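Up at 5 something, rain again, couldn't get back to sleep so did the bills. Gas went up. 55 more than last month and we barely had the heat on. Moved money over from the kitchen fund, which I swore I wouldn't touch, so the kitchen fund is now 3000 even. Had been 3111 counting the coins jar. Fine. It's fine.

Bus to Burcombe at 8, the 17, late. Stood next to a man eating a whole rotisserie chicken out of the bag. Work was slow until eleven and then everything at once. The Pradlow order came in short AGAIN and I had to call and be pleasant. Was not very pleasant. Lunch was crackers.

Kitchen thoughts, because I can't stop. Still going back and forth on the wall behind the stove. Plain white is safe. But I keep coming back to zigzags. Gray and white, big ones, all the way around the corner. Would it make me dizzy at 6 am with no coffee? Possibly. Gelholm has a paper sample in something close but they want a deposit for the sample book, which is nuts.

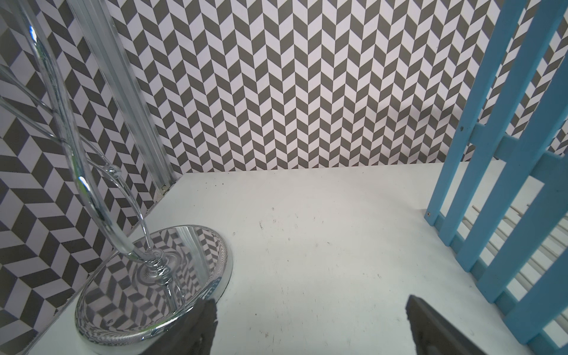 Gray and white herringbone going around the corner. Still like it.

Light blue with it is good too. Hadn't thought of blue. Could do the stool legs, there's half a can left from the porch and it's probaly dried up but I'll look.

Walked home the long way past Tsoukalas for bread. They were out of the seeded, got the plain, ate the heel before I reached the corner. Feet soaked. These boots are done, I've glued them twice and the left one just opens up like a mouth. New ones in June when the sale is on, not before.

Phone call with my sister, an hour. She thinks I should leave the kitchen alone and fix the bathroom fan. She's right about the fan. She also wants the big soup pot back and I said yes and then looked everywhere and I don't have it? Or it's in the basement. Not going down there tonight.

Other kitchen thing - glasses. Mine live in the cupboard over the fridge where I can't reach, so I drink wine out of a mug like a student. Want them out on the counter. Upside down so they don't get dusty.
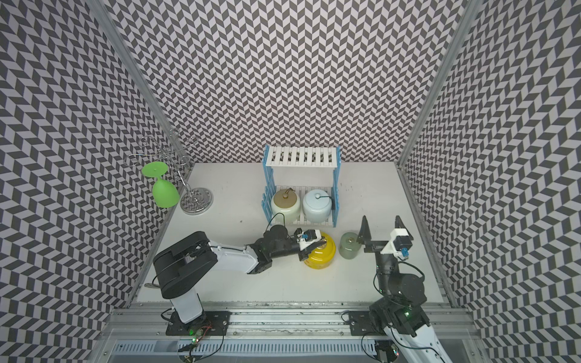
Curly metal glass rack, green glass. Want both.

The curls at the top are a bit much but I think I'd get used to them. Measure the counter tomorow, left of the sink, before I go falling in love with anything. The toaster would have to move.

Supper was eggs and the rest of the bread. Washed my hair. Started the library book and read the same page three times, it's due back soon and I'm on chapter two. Rain has stopped, gutter still dripping right outside the window, drip drip. Must call about the gutter. And the fan. Bed.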